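# About Vurby

Hi, I'm Chiến Lâm, and I run Vurby, a small language school above the bakery on Chisholm Street. If you came up the stairs following the smell of rolls and ended up at our front desk instead, you're in good company. A fair number of our students found us that way!

I started teaching Vietnamese at my own kitchen table, to a neighbor who was marrying into a big family in Huế and wanted to be able to talk to her mother-in-law. She told her cousin, the cousin told her whole office, and pretty soon I was borrowing chairs from upstairs. I'd been a bookkeeper up to then (not a very happy one). When the rooms over the bakery came up for rent I signed the lease on my lunch break and went home to tell my husband, who took it well, considering.

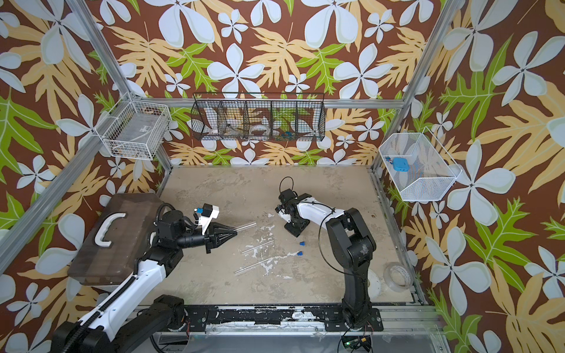 **Pinddale, September**

A new term has just started, so let me catch you up on where things are. We have 106 students signed up, our biggest group so far, and 7 teachers. Besides Vietnamese we now teach Spanish, Korean, Portuguese and, on Thursday evenings, American Sign Language. The Korean beginners' class filled up so fast that we opened a second one, and there are still a few seats in it if you can do mornings.

Classes are small and pretty noisy. I like people talking in the first ten minutes of the first lesson, even if all they can say is their name and what they had for breakfast. We do use a textbook, but you'll spend a lot more time ordering pretend soup, arguing over bus routes and phoning each other from opposite ends of the hallway. Phone calls are the hardest thing in any new language, I think, so we do them early and we do them badly and we laugh a lot.

A ten-week course costs $180, books included. You can pay it all at once or split it in two, just tell us at the desk. 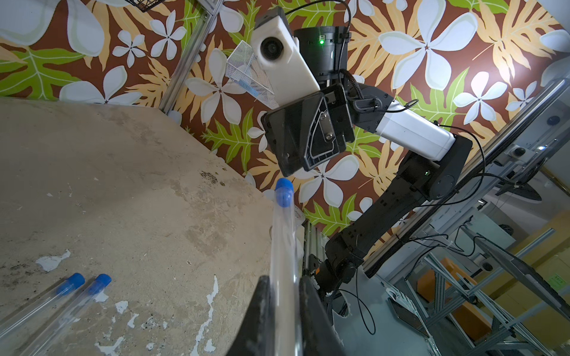
Then there's the library, my favorite part of the whole place. It began as one shelf of my own paperbacks and it's up to 2,000 books now, with a lot of picture books and comics, which are wonderful for beginners (short sentences, plenty of clues). Anyone taking a class can borrow. Please bring them back! We're still missing the second half of a Portuguese detective series and three people are dying to know who did it.

Once a term we all take the bus out to Birus for a long lunch by the lake, families welcome. You sit at the table for the language you're learning and try to stay in it until dessert. I sit with the Korean beginners and I'm terrible.

If you'd like to try a class first, come along to any beginner lesson for free. No need to book, just come up the stairs and say hello in whatever you've got.

Chiến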